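Kolholm demonstration set: frequently asked questions

Last changed 15 April 2025

These are the questions we receive most often from people who record for us, and from people who want to use the recordings. If your question is missing, please write to the Kolholm mailing list and we will add it.

What is in the set?

At the moment there are 683 accepted demonstrations on the cube task. We recorded 700 and the others were rejected in review. Each one contains the joint positions, the gripper opening, the camera video and one line of text with the instruction given to the operator.

What is one demonstration?

One demonstration is one attempt by one operator, from the start pose until the arm is back in the start pose. The operator moves the arm by remote control. If you make two attempts without returning to the start pose, we can not split them later in a good way, so please always return.

What does the operator do in the cube task?

The instruction names one color and one goal, for example "put the red cube inside the square". The operator picks the named cube and leaves the other ones where they are. If another cube is pushed by accident, continue to the end and mark the attempt as "disturbed".

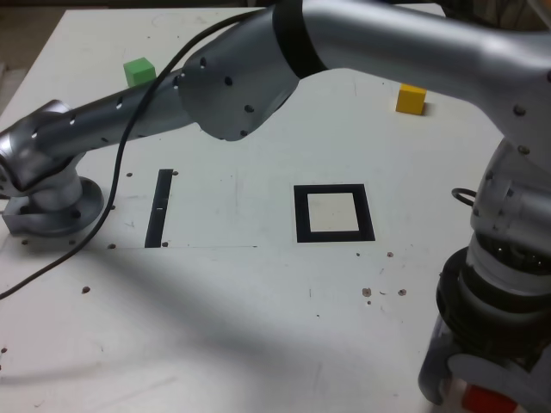
The arm at the cube table, with the green and yellow cubes and the black square outline.

Does the cube have to be fully inside the square?

Yes. A cube that stands on the black line is counted as a miss. In February we changed this rule, before it was enough that half of the cube was inside. The older recordings were checked again with the new rule and their labels are corrected.

Where should I put the cubes before I start?

The recording program Rorudwood shows you a start layout on the screen. Copy it by eye, it does not need to be exact to the millimeter. Please do not make your own layouts, also not when the one on the screen looks strange or difficult. Some of them are difficult on purpose.

I dropped the cube. Should I delete the recording?

No, please keep it. If you can pick the cube again, do it and finish the task. We mark these attempts as "recovered" and they are very useful for training, as the model otherwise sees only perfect grasps and does not learn what to do after a bad one. If the cube fell from the table, stop and mark the attempt as "failed".

How fast should I move?

At the speed where you feel sure. New operators often stop in the air to think, and the model then learns to stop in the air too. We ask everybody to do 15 practice attempts which are not saved. After this, most people move without long pauses.

The table has scratches and marks. Should it be cleaned or painted?

Wipe off dust, but do not paint it and do not cover it. A model which works only on a perfect surface is not much help to us. The same is true for shadows from the arm. You do not need to arrange the lamps so that they disappear.

Can I move the tape?

No. If the tape comes loose, stop recording and tell us in the mailing list, with the number of the last good attempt.

How was the set divided for training?

The Abubakari baseline was trained on 566 demonstrations. The remaining accepted ones are kept for testing. Please use the same division if you want to compare your numbers with ours. The list of attempt numbers is in the file split.txt.

Can I add recordings from another robot?

Not to this set. We have a second set, Drilgate, where different arms are allowed. The file format is the same but the joint names are different, so read the Drilgate notes before you convert anything.

Why was my recording rejected?

The most common reasons are a missing instruction line, video that starts later than the joint data, and a start pose that is not correct. The reason is always written in the review column next to your attempt number.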